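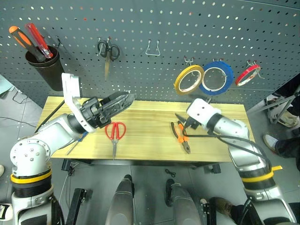 Ticket 5144: label printer at bench 2 skipping every other label

Opened 21 March 2025 by Erzsébet Mészáros
Product: Clirkix desktop thermal, USB
Status: waiting on parts

Prints one, feeds one blank, prints one. Started after the new label stock from Stalmont came in. Old stock is all gone so can't compare.

Tried so far:
- power cycle, no change
- ran gap calibration twice. First time red light, second time passed, still skips
- label height in driver was 51 mm, box says 44. Changed it, saved, went back to 51 after restart?? Set it again as admin and it stuck
- skips less now, maybe one in 20
- cleaned teh sensor with a dry swab, lots of glue dust

Update: ran the Trumance order, 800 labels, left it alone during lunch. Jammed near the end. Platen roller has a flat spot, can feel it with a thumb. Asked for a new roller, part no. is on the sticker under the lid.

Until then please dont use the fast speed setting. Slow is ok. Shipping labels can go to the office printer, pick "Labels B" in the list.

Leaving open till roller gets here.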